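Robot Operator and Soft Goods Handling Technician (2 openings)
Grisberg Home Services, Lundside site 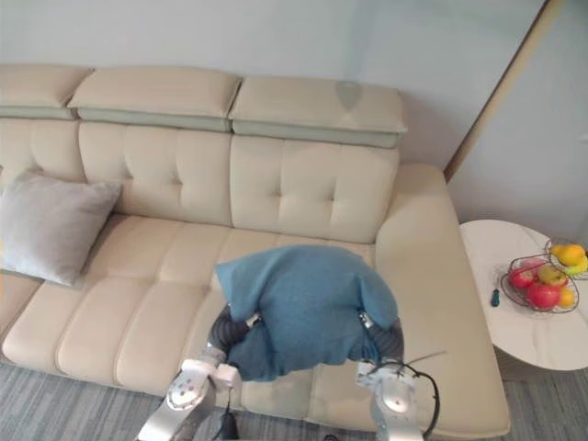 Grisberg prepares furnished short-stay apartments between tenants. The Lundside site turns over 500 units, and part of the tidying and folding work there is moving from housekeeping staff to two-armed robots under remote or on-site supervision. Two operators are needed for the second phase, which begins in December.

Until last year a housekeeper finished a living room alone: throws folded, pillows set, surfaces cleared. Under the new arrangement the robot handles towels, throws and small blankets while one operator supervises it. Bathrooms, kitchens and final inspection stay with the housekeeping team. The 13 housekeepers at Lundside keep their positions and hours. Their task sheets have changed, and operators are expected to know both versions.

Duties

Start up and check both arms, grippers, wrist covers and cables before each shift.
Guide the arms by teleoperation for cloth tasks: pick up, hold by two corners, spread, fold, set down.
Stop the arms when a fold fails or a cable catches on furniture, and log the cause.
Label each run as complete, partial or failed. The first phase produced 2,289 labeled runs, and the same labels will be used.
Hand the room over to the housekeeper on duty, with a written note of anything left undone.
Report any task that takes longer with the robot than by hand. These reports decide which tasks go back to manual work.

Requirements

Six months of work in housekeeping, laundry, warehousing or machine operation.
Steady hand control and normal or corrected vision.
Able to stand for up to two hours at a time and to write short, clear fault notes in English.
Programming experience is not required. Current Lundside housekeepers may apply and will be considered first.

Training and terms

Training lasts 16 working days at full pay. It covers the Pralotden control software, emergency stops, gripper cleaning and basic cable replacement. Natalie Bellamy runs the course; Cyril Sedgwick signs off on the practical test. Applicants who do not pass may return to their previous role at the same rate.

Shifts start at 7:30 a.m. or 1:00 p.m. Operators do not work alone in a unit during their first month. Run logs are used to assess the equipment and are not used to rank staff. Joint positions and camera recordings are stored on site.

How to apply

Send a work history and a one-paragraph account of a repetitive manual task you have done to Úna Sheehan, Operations, Lundside. Internal applicants should also tell their shift lead, Yvonne Inskip.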